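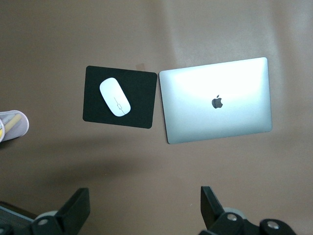 Hurnstead Strength & Conditioning is a coached training gym. We run barbell classes, interval classes and individual programming from one building on the south side of Ornano. Every member's training is recorded by session: exercise, load, sets, repetitions and rest. Most of that work happens away from the floor, at a desk with a laptop, a black mouse pad and a white wireless mouse, where coaches review the log and set loads for the next block. Members can see their own records at any time and may ask for a copy.

What we do

Classes run for 75 minutes. The first part is joint preparation and warm-up sets, the middle part is the main lift of the day, and the remainder is conditioning work on rowers, sleds or bikes. Class size is limited by the number of racks. When a class is full, the booking page closes and a waiting list opens.

Individual programming is for members who train outside class hours or who are returning after a long break. It starts with an intake interview and a movement check. We do not test maximum lifts at intake. Starting loads are taken from submaximal sets and corrected over the first 3 weeks.

How training is organized

We use blocks. A block has a fixed set of lifts, a planned progression and a lighter week at the end. Loads go up only if the previous session was completed at the written repetitions. If it was not, the load is repeated or reduced – the coach on duty makes that call and writes it in the log. New members join at the start of a block where possible. Those who join partway through follow an entry version with fewer sets.

Conditioning is measured by time or distance. Heart rate monitors are allowed but not required.

The building

The training floor is 160 square meters, with rubber flooring throughout and 2 lifting platforms at the north end. Racks and bars are from Hitby and are inspected before each block. There are showers and lockers. Lockers are for day use and are cleared at closing.

History

The gym opened as the Živković Barbell Room, which offered open lifting hours and no classes. Interval classes were added later, along with the present name. The original open hours are still on the schedule in the early afternoon, and some of the first plates are still in use. The gym closes for maintenance for part of July.

Joining

Membership is monthly and can be paused in writing before the next billing date. A trial class can be booked through the schedule page. Bring flat shoes, water and a towel. Anyone with a recent injury or surgery should tell the coach before the warm-up – exercises can be substituted, but we do not diagnose or treat injuries.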